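Wanted: keen home cooks with a sourdough starter and a bit of patience

Hi, I'm Matilde Calado, and I'm looking for people to bake bread with me (well, not with me exactly, you'll be in your own kitchen) through to the end of January.

If you've read my newsletter before, you'll know I've been working on a book of everyday loaves. It's called the Florkham Loaf Book for now, after the street I grew up on, and my publisher Moreira has been very kind about letting me keep the title. The recipes work in my oven. My oven is old and cranky and runs hot on the left, so I need to know if they work in yours!

I'm after 86 testers. You don't need to be a good baker. I'd love a fair few people who have only made a loaf or two, plus some who've been at it for years and will tell me when I'm being fussy. Gas ovens, electric ovens, tiny flat ovens with one rack, all welcome. If you live somewhere very humid or very cold I'd especially like to hear from you, as my rising times were all worked out in a mild coastal town.

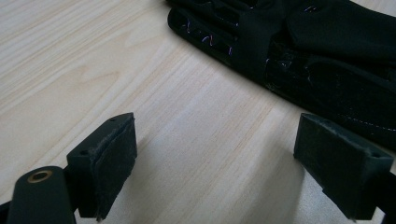 Each tester gets three recipes, picked to suit what you tell me on the form. You bake each one twice, the second time with whatever flour you can get easily at the shops. Then you fill in a short sheet: how long the dough took to rise, what colour the crust came out, whether the instructions made sense, and whether anyone at your place went back for a second slice. Please be blunt. Last round someone wrote "tastes like a doormat" next to my rye and they were right, so it's been rewritten.

I can pay $100 per tester, sent once your third sheet is in. You'll also get your name in the back of the book (or a made-up name if you'd prefer) and a copy when it's printed. I can't cover flour or power on top of that, sorry.

A few practical bits. You'll need kitchen scales, an oven and a starter that's alive. If you haven't got a starter, say so and I'll post you 14 grams of dried flakes from mine, whose name is Skuritz. You need to be over 18, and if you have a wheat allergy this one really isn't for you, though I'm hoping to do a gluten-free round later on.

To put your hand up, fill in the tester form on my website and tell me what you've baked lately, even if it was a packet cake. Forms close on August 2, 2020, and I'll write back to everyone, yes or no.

Any questions, leave them in the comments and I'll get to them after the morning bake.

Matilde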